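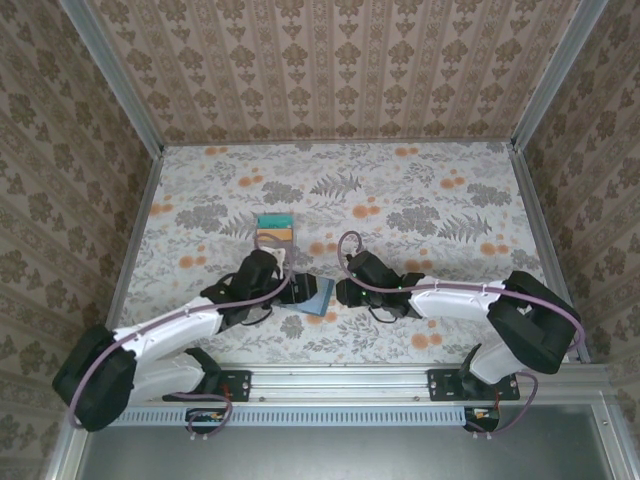
Floral tabletop, patterned wallpaper on three sides.

Leave the Wallpaper Up

By Oliwia Sowa
May 18, 2024

My neighbors on Pirkel Street sold their house in the spring. Before it went on the market, the agent told them to strip the wallpaper in the dining room and paint the walls white. They paid a crew to do it. The paper was a green vine pattern that had been there through three owners, and it was in good shape except for one seam by the window. The couple who bought the house told me later that they had hoped for something with more character, and that they planned to put up wallpaper.

I think this is a waste, and it happens on my side of Rusano all the time. A house goes up for sale and every pattern in it has to go. The tile is covered, the paper comes down, and the printed curtains go in a bag by the curb. What is left could be a rental office.

The argument for doing it is that buyers can't picture themselves in a room that already looks like somebody's. I have heard this from agents for as long as I have lived here. It may be true for some buyers. I have bought two houses, and both times I could tell the difference between a wall and what was on it. Most adults can. If a buyer hates the paper, the buyer can take it down, and pay for it, after closing. The seller doesn't have to do that job for a stranger whose taste is unknown.

It also costs real money. My neighbors spent a little over $2,000, and part of that was repairing plaster that came off with the paper. Old plaster often does. Left alone, it would have stayed on the wall for years. I have not seen anybody show that a white dining room brought in the extra $2,000.

I asked Lena Piątek about this. She hangs paper for a living and has done most of the older homes near the park. She takes down more than she puts up now, and she doesn't enjoy it. Some of what she removes was printed in small runs and can't be bought anymore. She keeps a flat drawer of scraps in her shop so that people with a torn corner can try to find a match. Last August a man drove 54 miles with a piece of his hallway in an envelope. She had nothing close to it.

I should say where my own taste runs, because it matters here. I like pattern. My kitchen has paper with pears on it, and my tablecloth has roses on it, and they do not go together. My sister-in-law has mentioned this. The old rule was one pattern to a room, or two if they shared a color. I followed it in my first house and was bored by the second winter. A busy room hides crumbs and fingerprints, and it doesn't look bare when you haven't gotten around to hanging pictures. White walls need upkeep. Anyone with a dog knows what the bottom foot of a white hallway looks like.

There is bad wallpaper, and I am not defending all of it. The foil kind in my first bathroom peeled every time somebody took a long shower. Paper that has mildew behind it has to come off whatever it looks like. Borders with geese on them are a matter for each household. If you live with a pattern and it annoys you at breakfast, get rid of it. It's your breakfast.

My complaint is with taking it down for no one in particular. The Šimko house, on the corner across from the library, is more than 100 years old, and it had a different paper in every bedroom when I was first invited inside. It was painted throughout before the last sale. I went to the open house and could not tell which bedroom I was in until I looked out the window.

Agents could do something simple. They could ask the seller to fix what is loose, wash what is dirty, and leave the rest. They could put the name of the pattern in the listing if anyone knows it. Some buyers would skip the showing. Others would come because of it, and I would have been one of them.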